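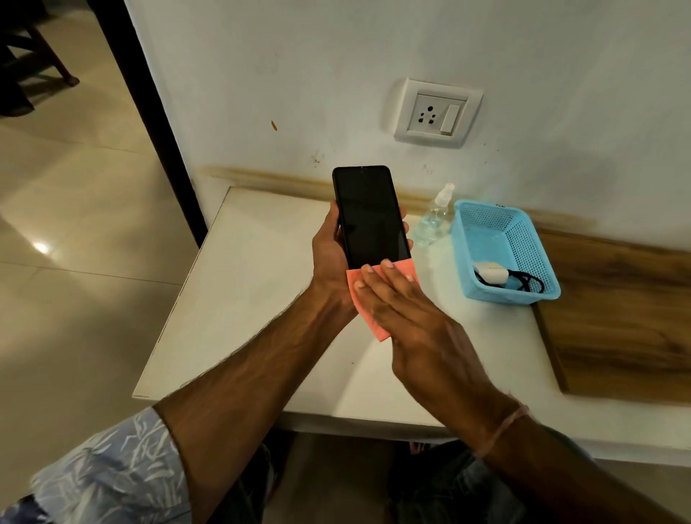 1/ My building has had a group chat since August and I would like to describe what it has done to me. I used to be a man who read novels on the bus. Now I know the recycling opinions of 21 apartments. Last night I caught myself wiping down a dark-screened phone with a folded pink cloth, like a bartender at closing time, so I could go back in and read the rest of the argument about the bike rack.

2/ The chat was started by Berenice Palacios in 4B to share the date the water would be shut off. She shared it. That was a good message. It got 264 replies, and one of them was from somebody asking when the water would be shut off.

3/ Current top poster is Fulgencio Ocampo, second floor, who writes every message as if it will be read aloud in court. "It has come to my attention that a stroller." End of message. We waited 2 hours for the rest.

4/ Leopoldo Cuautle replies to everything with a thumbs up. Lost cat, thumbs up. Found cat, thumbs up. Mrs. Mendoza's hip surgery, thumbs up. I ran into him by the mailboxes and he's a lovely guy, talks a blue streak, asked after my sister by name.

5/ The bike rack, for those just joining: it holds four bikes. There are more than four bikes. One of them belongs to Isauro Ibarra and has had no front wheel the entire time I've lived here. He says it's "between wheels."

6/ Proposal A was to tag every bike and remove the untagged ones. Proposal B was a second rack. Proposal C, from Fulgencio, was a document. I opened it. It has a section called Definitions.

7/ Somebody made a poll. The poll had no option for a second rack, so somebody made a poll about the poll. I voted in both and I can't tell you what I voted for.

8/ Meanwhile the new super, Gualtiero Cattaneo, joined the chat, said "Hello, if anything breaks please call me," and muted it. I know he muted it because I asked him. He looked rested.

9/ A few of you asked why I don't mute it too. I did, for an afternoon. Then I came home and there was a couch in the lobby and I had no context for it at all. I stood there next to a couch like a tourist.

10/ (The couch was from 3A. It's gone now. There were feelings on both sides about whether it was a couch or a loveseat, and I have reread those messages more than once.)

11/ Update: Isauro has moved the bike into his kitchen as a protest. He posted a photo. Leopoldo gave it a thumbs up, and now both sides think he's with them.

12/ Update again: Berenice says the water is off tomorrow from nine to noon. Please fill a pot tonight — and if you have a question about the time, scroll up one message.

13/ Three people have asked about the time.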